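Golex Extends Elten Garment Label Program to Children's Wear

Golex will apply its Elten care labels to children's pants and leggings starting in August. The labels are printed at the Vītola plant and carry washing, drying and size data in 14 languages. The first order covers 111 styles sold through Dikosar stores.
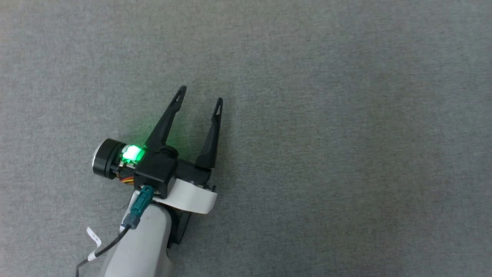
Will existing stock be relabeled?
Garments already shipped keep their sewn-in labels, and both types will be on sale until that stock runs out.

Elten labels are heat-bonded to the inside of the waistband. Size is printed on line 2, above the fiber content. Orders placed by Dikosar stores before Sunday will ship within seven days.
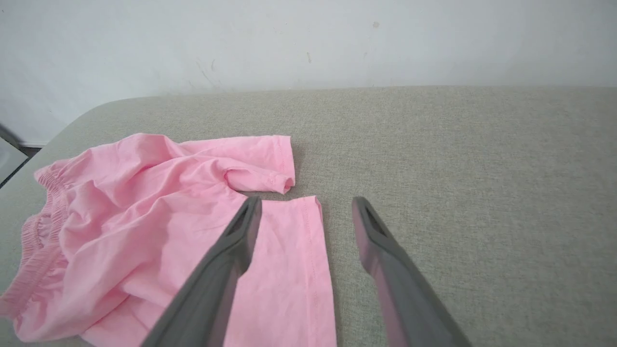

Tanner Turcotte said the larger size print would be welcome, but asked that the fiber content be kept in the same type size.

Label specifications are available from the Golex press office on request.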